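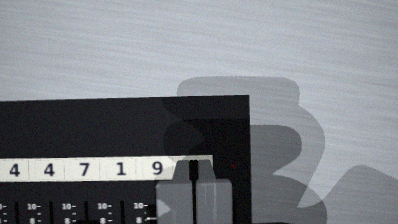

Gadgets in Comic Fiction: speaker notes

Start with the Lurnent. It's a hat from my second story that apologises on behalf of the wearer. Read the first page aloud (2 minutes), then stop before the bus queue.

Point to make: the hat has one job. The first draft gave it 8, including weather forecasts, and readers couldn't remember any of them.
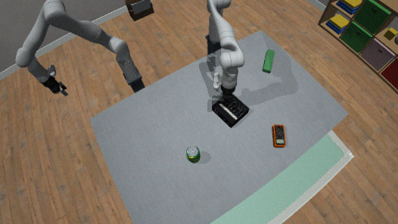 Setting comes next. Keep it bare so the device gets the attention. A grey table on a brown plank floor, with four things on it spaced well apart, will do for a whole opening. Furnish the rest later if the plot needs it. Mention Rutilio Arellano's story "Nelano" here, where the room isn't described until page 43.

Ask the audience for a habit that annoys them. Write it on the board. Leave it there. 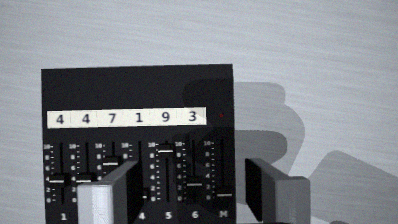 Amparo Barrios
Short story writer and workshop tutor, Pickering

Second half: side effects. The Kuvside, a scarf that tightens when its owner exaggerates, worked as a paragraph but sagged as a story. I added a husband who sold caravans and it picked up. Show both versions on paper, no slides.

Go back to the habit on the board. Pairs, one device each, and what it does to somebody standing nearby. Stop them at 30 lines.

Questions. If asked about publishers, give out the June list and say some have closed to submissions.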